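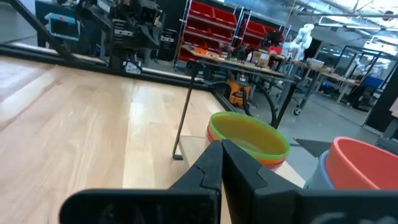

Plastic bowls stuck together, how do you get them apart?
Posted by Shanthi Mollah, 2025-12-06

I have two sets of nested plastic bowls that I use for sorting beads and small hardware. Every time I put them away they lock together and I end up prying at them with a butter knife. The stack with the lime green bowl on top is the bad one. The orange and red ones under it only show a thin rim, so there is not much to grab. The other stack, coral red over pale blue, sticks too but I can usually twist it loose. I don't want to scratch them any more than I already have. Is there a trick, or do I need different bowls?

Mirko Pellegrini
Stand the bottom bowl in warm water and put cold water in the top one. Wait a couple of minutes, then twist. Don't pull straight up, you are working against the suction. Not boiling water, it can warp thin plastic. Dry them all the way before you stack them again. Mine stick worst when I put them away damp.

Toivo Räsänen
buy metal ones

Nélida Medina
The water works, but to stop it happening I put a folded strip of paper towel between each bowl, with the end hanging over the rim. It lets air in and gives you something to pull. Also don't press down on the stack when you put it on the shelf. If you have a bowl that always jams, store that one by itself. I have 2 like that and they sit next to the stack.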